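July 26, 2019

OK, bean thread! I've been promising this one since the seed swap list went up, so grab a drink. It's all pole beans, all from my own rows, and I have opinions.

First up, Starno. If you've only grown green snap beans out of a rack packet, please try this one. Flat pods, pale yellow, with purple streaks that fade when you cook them. They stay tender even when you forget a few and they get long (I always forget a few).

Starno is slow to start. Mine sat there sulking at two leaves for what felt like forever, and then we got a run of warm nights and it was over the top of the trellis before I'd found the second ball of twine. Don't give up on it!

Spacing: I plant two seeds to a hole, 15 inches between holes, and pull the weaker one. Last year I went tighter and got a wall of leaves and hardly any pods I could reach. 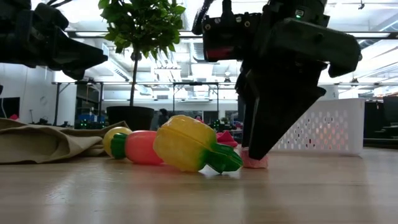

**SEEDS & SAVING**

Someone asked how many seeds I've got to share. I did the count last night – 900 Starno, all from last fall's pods, all sorted. I'm making packets of 30, so there's plenty to go around and I'd love to see it growing in other people's yards.

For saving, leave the pods on the vine until they rattle. If frost is coming and they're leathery but not crisp, pull the whole plant and hang it upside down in the garage. I've had good seed come out of pods that looked hopeless.

Grimshaw is my other favorite and it's a completely different animal. It's a shelling bean, fat and round, cream with a maroon splash on one side. The pods are tough as shoe leather, so don't try to eat them green. But the beans! Creamy all the way through, and they hold their shape in soup.

The family I got Grimshaw from says it goes back to 1735. I can't prove that and I'm not going to try. I just like that they wrote it on the envelope.

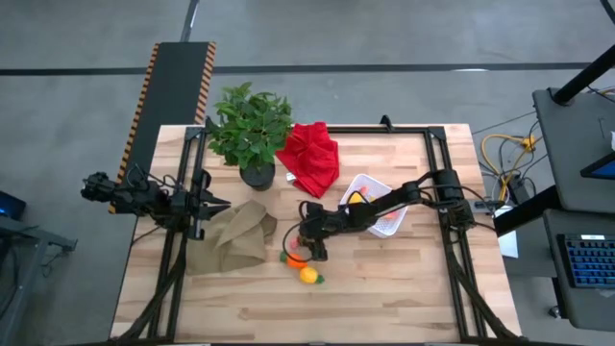 Shelling Grimshaw goes fastest if you twist the pod before you split it, and I like to do a whole bucket in one sitting with the radio on. Any flat surface is fine, and a wooden tabletop with a crumpled cloth on it would suit me, as the cloth stops the beans from rolling off onto the floor. Toss anything with a pinhole in it, and freeze the rest for a few days once they're good and dry.

New to me this year: Tumolmont. It's supposed to be a half-runner, but mine didn't get that message and it's climbing everything, including the tomatoes. Lilac flowers, tons of bees, first pods just setting. Full report in August when I've eaten some.

And Tenis, the little white one. I know some of you love it. I got a poor stand two years in a row, and I think my soil is too heavy for it down at that end. Trying it in a raised bed next spring with more sand. If you've had luck with Tenis in clay, please tell me what you did!

Last bit: if you want Starno, reply with "Starno" and I'll message you for an address. Grimshaw is shorter this year, so one packet each on that – I need to keep enough back to plant the long row again.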